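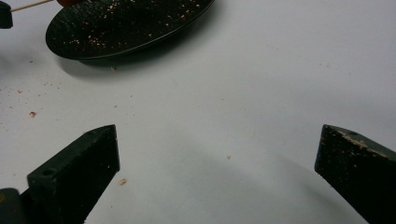

What do you need to know before you start building a robot with us?
How to hold a screwdriver, and even that we can teach you. Most people who walk in have never soldered a joint or written a line of code, and the first evening is spent taking something apart.

About Groveo

Groveo is a shared workshop for people who want to build robots and other machines that move on their own. We have benches, a wall of hand tools, five printers, a small lathe, a laser cutter with opinions about plywood, and a very large number of drawers. We run evening courses, a Saturday-morning sort of club for families (it has drifted all over the calendar, so check the board by the door), and open bench time for members who have a project on the go and want company while they swear at it.

We're a school in the loose sense. There are no exams and you won't get a certificate, but there is a teacher in the room whenever the doors are open, and every course ends with you taking home the thing you made!

How it started

Tineke Hoekstra began Groveo in her own garage with one bench and a motor out of a dead washing machine. She had spent years repairing packing machinery and wanted to build something at home that could pick up a small object and put it down somewhere else. It took her a whole winter. Neighbours kept wandering in to see how it was getting on, and by October there were more people in the garage than there was floor, so she went looking for a proper room.

The room we have now used to be a carpet showroom. It gave us good light, loads of sockets and a floor that still has the odd tack in it (wear shoes, please). It came to 114 square metres, which felt enormous for the first month.

What we build

Grippers, mostly. We didn't plan it that way, but a gripper is such a brilliant first project. It's small enough to fit in a carrier bag, you can print the fingers overnight, and you find out within seconds of switching it on whether your idea was any good. Pick up a grape. Pick up a key lying flat on a table. Pick up a biscuit and try to put it down in one piece. You learn more about force from a biscuit than from any amount of reading, and the table gets a wipe at the end of the night.

Our beginners' gripper is called Pokisham. It has two fingers, one motor and a handle, so you can try it out by hand long before you have an arm to bolt it to. We love hand-held testing and would push everyone towards it. When you're holding the thing yourself you feel straight away that the fingers are too short, or too slippery, or that they meet at the tips and nowhere else. Then you go back to the drawing, change the angle, print another pair and have another go. Members have drawn fingers for holding paintbrushes, eggs, seedlings, jigsaw pieces and skewers, and the drawings all go into a shared folder that anyone can use.

After Pokisham, people usually move on to Cozma, our bench-top arm. Cozma is a slower build. There are belts to tension and a lot of bolts, and the wiring always takes an evening longer than you think it will. But the first time it reaches across the table under its own steam, the whole room stops to watch, and we hope that never wears off.

For those who prefer water to crumbs there's Fluvum, the greenhouse watering rig that the open bench group has been working on for ages. It runs on a rail, it reads the soil and it has soaked every one of us. The third version is on the bench now and the pump is finally quiet.

Building at home

Plenty of our members do most of the work on a kitchen table and come in only for the machines they haven't got. We're very happy with that. A kitchen is a good place to test a robot: the surfaces are shiny, the light changes all day and everything you own is a slightly awkward shape. Bring your part-built project in whatever box you have, and label your power supply, as they all look alike by nine o'clock.

We lend out a home kit with a soldering iron, a meter, a set of hex keys, a spare motor and a tin of mixed screws. There's a waiting list, but it moves quickly.

The people

Tineke still teaches the first evening of every course herself. The other teachers all came up through the benches, and between them they cover electronics, code, printing and the sort of metalwork that needs ear defenders. We have 66 members at the moment, from school age to well past retirement, and the project shelves have room for a few more.

Where we are now

The shared folder passed 300 finger designs this spring, and we've put 2000 pounds from the last open evening towards a second lathe. The next open evening is on May 15, 2025. Cozma will be running all night, there'll be Pokishams out for anyone to try, and the kettle will be on from six. Children are welcome with a grown-up. The door sticks, so give it a good push.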